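Pre-Collection Checklist, Simulated Tabletop Scenes – Fellen Set
Reviewer: Svenja Koller. Comments are mine unless initialed.
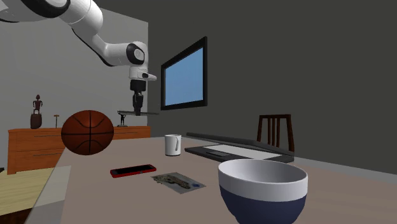 The set stands at 3,718 episodes, and I was asked to clear it for training. I am not clearing it yet. The randomizer places objects wherever it likes, and I don't accept "variety" as an answer to every odd placement. A basketball hanging at the height of the dresser top, over the near edge of the table, should be either a deliberate distractor or a rejected scene, and I want that written down.

1. Object placement valid at reset
FAIL. No collision or support check in the log. Marthinus says the physics settles everything before recording starts. Show me.

2. Overlap between objects
OPEN. From this viewpoint the bowl rim covers part of the keyboard. Could be the angle, could be contact. Need a second view.

3. Grasp state recorded
PASS, with doubts. The gripper has the gray bar, fine. The label file calls it "object_19", so good luck to whoever writes the instructions.

4. Task text matches episode
FAIL. 701 episodes share one sentence. Qistina is rewriting them.

5. Lighting and wall colors varied
PASS on paper. The config lists ranges – I have not seen proof they were sampled.

6. Failed attempts kept and flagged
OPEN. Kept, yes. Flagged, no. A learner can't tell a drop from a release unless we tell it.
X.C.: Flag field goes in with the next export.
S.K.: Same note as in December.

7. Held-out scenes separate from training scenes
FAIL. Two held-out rooms reuse training seeds. Any score from those means nothing to me.

Sign-off: withheld. Items 1, 4 and 7 must be rerun before anything goes to Potgieter.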